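FLINDDALE WORKS NEWSLETTER
Oct 3, 2024

The arm in returns: what we were told, and what has changed so far

By Nii Nutsugah, returns bench

Back in April the company called us into the break room and showed us a slide with the word "relief" on it. The arm was going to relieve us of the dull part of the job. I wrote the word down at the time because I wanted to see what would become of it.

For anyone at Omadcombe who hasn't been over to our side of the building, returns works like this. Goods come back from the shops all mixed together. A person picks each thing out of a bin, looks it over, and decides whether it gets resold, sent to Dridis for parts and scrap, or thrown away. The picking is dull, I'll grant them that. The looking is the part that takes some sense, and you do it while your hands are busy with the picking. Split those two jobs up and you get a machine that picks and a person who stares at whatever it hands over.

That is more or less what the trial is. The arm takes one item at a time and sets it down, and one of us decides. We used to rotate between the bins, the bench and the dock every couple of hours. Now whoever is on the trial stays on the trial, because moving people around "affects the data." My back is better for it. My neck is worse. Put both in the report, please.

The target we were shown was 1,000 items a shift. I have asked three times what counts as an item. If the arm drops a thing and picks it up again, is that one or two? If I have to reach over and turn something so the arm can get hold of it, whose pick is that? The answer I got was that this would be "captured in phase two."

I'm not against the thing. Xiong's sister site has had one for more than 14 months, and the people I talked to there say it's fine with boxes and fussy with everything else. Our problem is that everything else is what comes back. Handles, bristles, slippery stuff, soft stuff, things shaped like nothing in particular. A new hire gets the hang of a mixed bin before lunch.
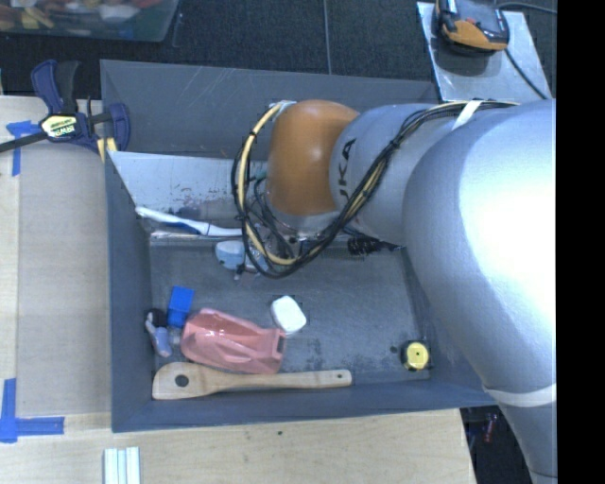 Then there is the matter of hours. We were promised that no one would lose any during the trial, and so far that has held. What I'd like in writing is what happens after it. Two of the agency people were not asked back in the summer, and we were told this had nothing to do with the arm. Maybe so. The bench hasn't been back to full strength either way, and the rest of us are covering the dock.

The next review meeting is open to anyone in returns or on the dock. Bring your questions on paper and ask for the answers the same way. I'll be asking about items again.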